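Print this message | E-mail this message

Subject: Re: Second picking cell - what do we really need to budget?
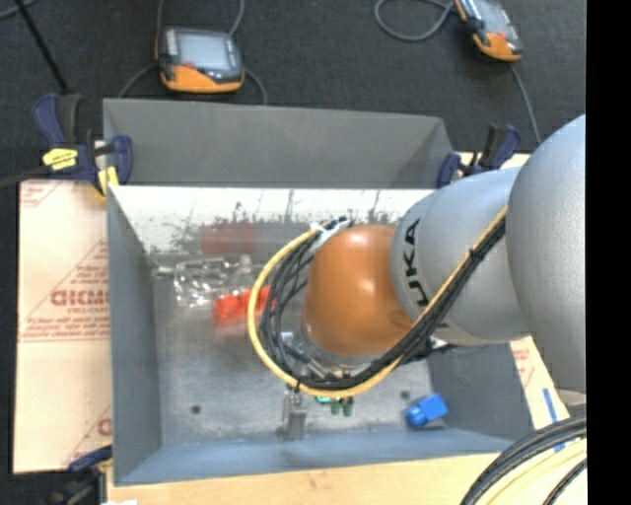

Hi Melina, and hello everyone,

Thank you for getting this started before the summer. I was dreading another May like the last one, when we all sent Ignacio our wish lists on the same afternoon and he had to sort them out by himself!

> Melina Politis wrote:
> Griltton can hold their price on the second arm until the end of
> May. Before I say yes, could somebody tell me what else has to be
> bought with it? Last time the small items came in one by one and
> I had to keep going back for more money.

You're quite right about the small items, and I'm afraid a good many of those requests were mine. The arm itself is the easy part. What I forgot to plan for the first time was everything that hangs off it or sits under it - cable ties, a proper cable guide, spare gripper fingers, clamps to hold the bin still. None of it costs much, but it does add up. My Rotel order for clamps and fingers came to $983 by the end, and that was spread over 11 separate requests. I'd much rather put it on one line this time.

I would also set aside money for a real bin fixture. Clamping a metal bin to the tabletop is fine while you're trying things out, and it lets you move the bin when you change your mind (I do, often). For a cell that runs all day I'd want something bolted down. Monti quoted us $234 for a plain bracket set, and Shota thinks we should get 2 sets so the cells match.

Ka-ming asked me whether we could leave the gripper until the fall and share the one we have. Please let's not! Swapping it back and forth means redoing the cables every time, and Ayane and I have both lost whole mornings to that.

I'll put all this in the Osari budget sheet tonight. Ignacio, if you'd like it laid out some other way, just tell me.

Warm wishes to all,
Jo

Print this message | E-mail this message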